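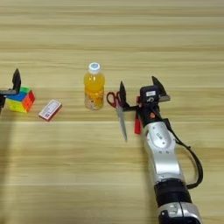
The Room on Perko Street

Rami Saab took the room because it was 300 a month and the landlord didn't ask for a reference. It was on the second floor, over a shop that sold lamps. There was a bed, a sink, a hot plate and a table by the window.

The man who had lived there before him was named Issa Atallah. Rami knew this from the mail. It kept coming, mostly bills and a magazine for retired surveyors. He put it on the shelf over the sink and meant to take it back to the post office.

In June a letter came with the address written by hand. The stamp was from Gerutberg. Rami left it on the shelf for two days. Then he went downstairs and asked the woman in the lamp shop if she knew where Atallah had gone.

"To his sister's," she said. "Out in Qudah. He was 71. The stairs got to be too much."

"Do you have an address?"

She didn't, but she knew the bus. It was the 776, and it stopped running at six.

He went the next morning with the mail in a grocery bag. The ride took longer than he expected. The road followed the river for a while and then went up through orchards. At the last stop he asked a boy on a bicycle, and the boy pointed to a green gate.

Atallah was sitting in the yard in his undershirt, peeling a cucumber. He looked at the bag before he looked at Rami.

"You're in my room," he said.

"Yes."

"Does the window still stick?"

"I put soap on the track. It's better."

Atallah nodded and wiped the knife on his knee. He went through the mail slowly and dropped the bills back in the bag. When he got to the letter from Gerutberg he held it away from his face to read the name. He put it in his pants pocket without opening it.

"You want to eat?" he said.

They ate cucumbers and bread. The sister came out, asked Rami what he did for work, and went back inside when he said he was looking. Atallah told him they were hiring at the Metano plant, nights, and to say that Issa had sent him.

Rami caught the last bus. It was getting dark when he reached Perko Street, and the lamps were on in the shop window. He went up, opened the window, and moved the rest of his things onto the empty shelf.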